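Subject: Re: [jota-hands] Pen set, how many more?

On Sunday someone wrote:
> Is the pen set finished? Skolla needs to know
> before we retrain. Also, should people keep
> to one way of taking them apart?

Hello all, and thank you for asking so kindly!

We have 2710 clips of pens being taken apart, and 56 more still waiting for labels. I'd hoped to be further along by now, but the labeling is slow going and I'd like it done well.

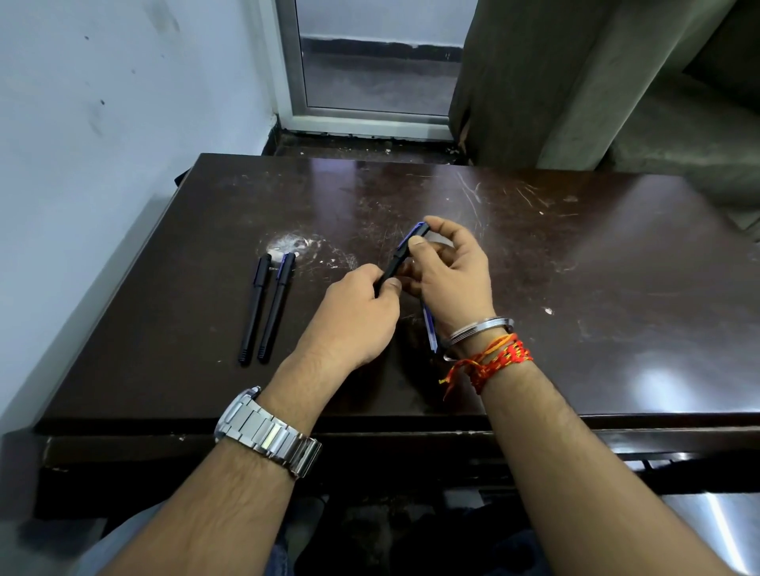 As for the second question, please let people do it however their hands like to – twist, pull, whatever comes naturally. Jota learned very little from the batch where we all copied each other. I would only ask for two short pauses, one at the start and one at the end, so the cutting script can find its place.

Warmly,
the Muton end of things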